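Bremeo Opens Its Repair Counter at Ayala This April, and You're Invited
A note from Bontu Tekleab, owner

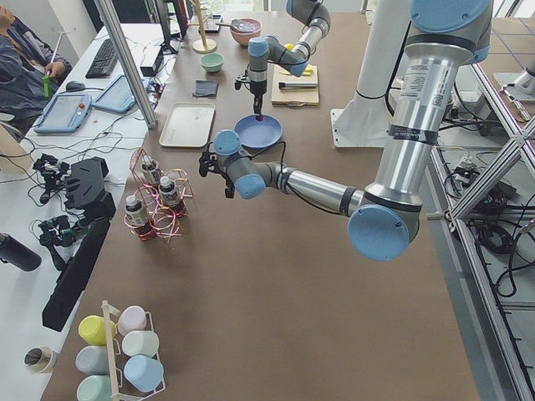 Bremeo News, Vol. 4, No. 3

FOR IMMEDIATE RELEASE

I've been promising this for so long that my regulars have started teasing me about it, so let me just say it: the Bremeo repair counter opens in April, inside the old shoe store at Ayala, two doors down from the bakery. If you have a chipped serving bowl wrapped in a towel at the back of a closet (and I know you do, because so many of you have told me), you can finally bring it in.

For anyone who hasn't met us, Bremeo sells secondhand tableware. Plates, bowls, gravy boats, the odd soup tureen shaped like a cabbage. I started out with a folding table at the Sunday flea market and moved into a proper shop when my garage stopped fitting my car. People kept coming up to the register with something broken in a bag, asking if I could match it. Sometimes I could. Mostly they didn't want a match, they wanted their own plate back, the one with the scratch from the Thanksgiving their uncle tried to carve on it.

So I learned to mend. I took a long course, ruined a lot of perfectly good saucers, and got to the point where I was fixing things for friends, then friends of friends. The counter is the grown-up version of that. We'll take earthenware, stoneware, porcelain and bone china. We won't take glass, at least for now, and please don't bring me your toilet tank lid. I've been asked twice.

The way it works is pretty simple. You come in, we look at the piece together, and I tell you what I think can be done and what it will cost before you leave it with me. A plain chip on a rim is $40. Clean breaks start at $40 too and go up depending on how many pieces there are and whether there's a pattern to touch up. If I don't think it's worth doing I'll say so! I would much rather send you home with your two halves of a mug than charge you more than you paid for the whole set.

Most repairs will be ready in 3 weeks. The filler needs time to cure between coats and I won't rush it, even for weddings. Your piece goes home with a little card saying what was done and how to treat it. Mended dishes are for display or for dry things like wrapped candy and fruit with a peel. They don't go in the dishwasher, the oven or the microwave, and I'd rather you didn't eat your spaghetti off them either.

We're also launching the Cluken shelf, which I'm very excited about. Cluken is the name my daughter gave to our first cat, and it's now the name of a tall blue bookcase by the window where you can leave single pieces that have lost their set. One lonely dinner plate, three cups and no saucers, a lid. Take one, leave one, no charge. There are 166 pieces on it already, all from customers who heard me talking about it, and I've spotted the missing creamer from my own breakfast set up there (hands off, please).

The new space belongs to Jaltex, the fabric wholesaler next door, and I owe them a big thank-you. They had it full of remnant bolts and cleared it out for us in a single weekend. They also left behind a gorgeous long cutting counter, and that's where I'll be working, facing the door, so come say hi even if nothing's broken. Their own store stays open the whole time and they've stocked tea towels to go with our opening.

On opening day the doors open at 10 a.m. and I'll be looking at pieces until 4. There'll be coffee and almond cake from the bakery. At 2 p.m. I'm giving a short talk on how to tell a hairline crack from crazing in the glaze, a question I get just about every day. Kids are welcome, though I'd ask you to hold hands near the tureens.

After that, the counter will be open every afternoon the shop is open. You don't need an appointment for one or two pieces. If you have a whole box, call ahead or stop by the register and we'll set aside some time. Wrap each piece by itself, put the little fragments in an envelope, and please don't try glue first. Super glue is the bane of my life.

Members of the press are welcome to come by before opening to see the shop and take pictures. Ask for me, Bontu, at the register, and if I'm in the back with my hands covered in filler, give me five minutes.

Press contact: Bontu Tekleab, Bremeo, Ayala

###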